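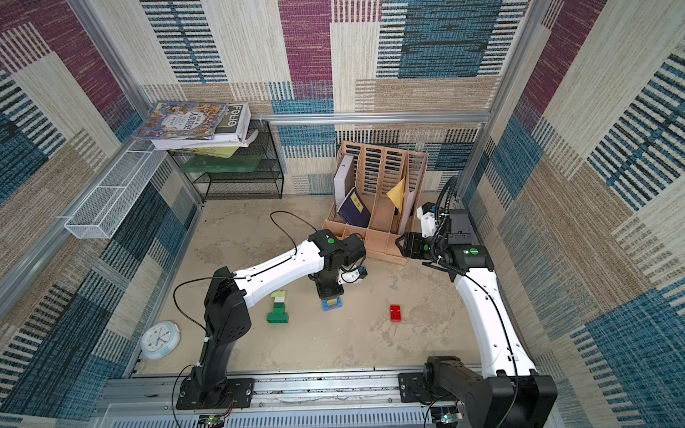
One buyer in Esstead wrote to ask whether the Temba blocks would hold together on a desk that gets bumped all day. They will hold up to ordinary knocks if the wide pieces go at the bottom, but a tall tower of narrow pieces will come down.

Temba Building Blocks and Desk Set
Sold by Tamwood
Item no. 3217

Temba is a set of small building blocks for tabletops, school desks and craft corners. Blocks come in several colors, including red, blue, yellow and two greens, and all of them fit one another. A dark green base with lighter green pieces on top makes a steady first tower. Single blocks can be bought to replace lost ones – use the color name when you order.

The desk set adds three things for the rest of the table:

File organizer, pinkish tan, with slotted partitions. Holds books, folders and single sheets upright against a wall.
Wall clock, round, white with a pale blue rim. Hang it or leave it flat on the desk until you find a spot.
Wire mesh shelf unit, black. Fits in a corner.

What you get
Blocks only: 900 pieces in a lidded tub
Desk set: the same tub plus organizer, clock and shelf unit
Large tub: 1000 pieces, blocks only

Suitable from age 4. Small parts, so keep the tub away from younger children.

Care
Wash blocks in warm water with dish soap and let them dry before they go back in the tub. Wipe the organizer with a damp cloth. The shelf unit can be dusted with a soft brush. Do not put any part of the set in a dishwasher.

Shipping and returns
Orders leave our Justeo warehouse within two working days. The desk set ships in two cartons, which may arrive separately. Unopened tubs can be returned within 30 days. Opened tubs can be exchanged only if pieces are damaged or missing – send us the item number and the colors you need.

The clock battery is not included. It takes one AA.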